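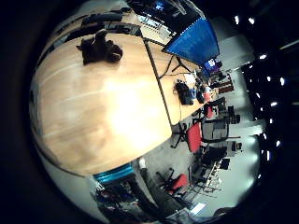
The long table with the second section joined on at the right, and a few of the chairs.

Rirnley meeting table with extension – our review after a good long while of living with it
Posted by Hinata Sekiguchi, March 13, 2024

I have been promising this review to so many people that I feel a bit sheepish it took me until now. Every time someone new comes up to our workroom they run a hand along the table and ask where we got it, and I say I'll write it up, and then the kettle boils and I forget. So, with a cup of tea beside me and the plush toy for company, let me get on with it.

We bought the big Rirnley table first, and then the extension five months later when Ismail Zaki joined us and brought what seemed like a whole second office along with him. The main table has a curved edge and a rounded end, and I'll admit I was against that. I wanted a plain rectangle, because my mother had a plain rectangle and you could push it against a wall. Mayu Okabe talked me round, bless her, and she was right. People walk past the rounded end all day long and I have not heard anyone yelp about a bruised hip, which happened every week with the old desks.

The color is a light wood with pale streaks running through the grain, and it makes the whole room feel friendlier than it has any right to. We have gray floors, and before this we had gray desks on top of them, so you can imagine. I will say that the surface throws back a lot of light. If you sit in the middle of the long side when the day is bright, you may find yourself shuffling your papers over to get out of the glare. A matte finish was offered for 100 dollars more and I turned it down, and I do think about that some afternoons.

Now, the extension. It came to 545 dollars with delivery, and it meets the main table along a seam that you will certainly notice. It's a dark line and it doesn't pretend to be anything else. The two tops were level when we put them together and I can slide a notebook across without it catching, but crumbs do love that gap, and I keep an old soft toothbrush in the drawer just for them. If you were hoping the two would look like a single piece of furniture, I'm afraid they don't. If you only want more room to spread out – and we did, badly – it does the job very nicely.

And spread out we have! There are cables on it, and stand legs, and a black bag lying flat, and there is generally something or other waiting to go home with its owner. None of it seems to trouble the table. I've leaned on the far end with my full weight to reach the window side, and it didn't so much as creak. My one real grumble is that there is no way to run a cable down through the top. You have to bring everything over the edge, and with as many cords as we have it gets untidy very fast. Helmy, the shop we ordered from, told me a version with a cable slot was on its way, so do ask them before you buy.

Putting it together took Ehsan Mengal and me most of a morning. The legs went on easily enough, but the joining plates for the extension come with instructions that show the plates upside down, and we did one side twice. Please have 2 people for this, and lay a blanket on the floor before you turn the top over.

A word on chairs, as people always ask. We have a mixture: some with red backrests, a gray mesh-backed one, and a black one with a dark seat. The red ones look lovely against the light wood, I think, and Said Chraibi, who is particular about his back, won't sit in anything but the mesh. All of ours go under the table without a fight, though the one with the tall armrests has to be lowered a notch first.

For cleaning, I use a damp cloth and a drop of dish soap, then a dry cloth straight after. I tried a Vataleck wood spray once and it left smears that took me two days to get rid of, so I've gone back to the soap.

I'd give the main table 5 stars and the extension four, with the missing star going to the seam and those upside-down instructions. We're hoping to add another section when the budget allows, and Mayu has already been out there with the measuring tape.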